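Fullar wardrobe set – README
Mon 26 February
by the Zendley wardrobe notes page
3 shares · 17 comments

Hanging and smoothing clothes in a narrow wardrobe. One garment at a time, on the rail, then flattened down the front by hand. Folders go by colour, knits and jackets mixed for now – will split in March.
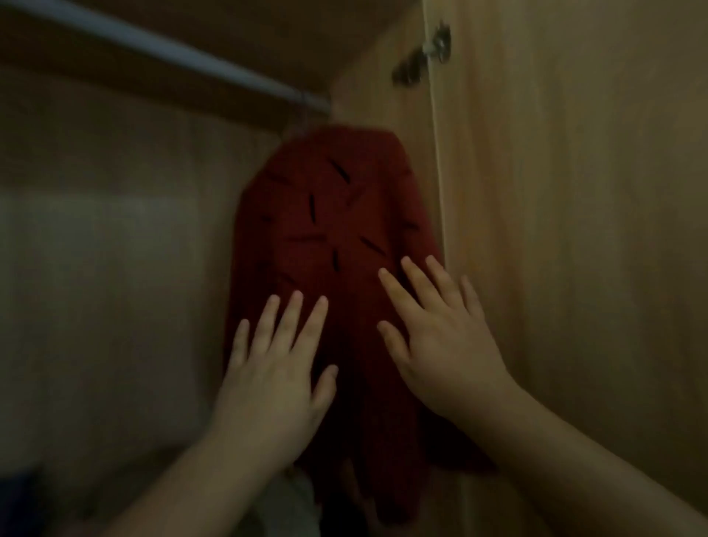 Dark red, black marks on the chest. Both hands on the front.

Notes
- hanger on the rail first, smoothing after
- long things bunch at the bottom, leave them
- labels are per garment, not per hanger
- "burgandy" and "dark red" are the same label, use dark red

Still to do: sleeves, the Sastport coats, teh index file.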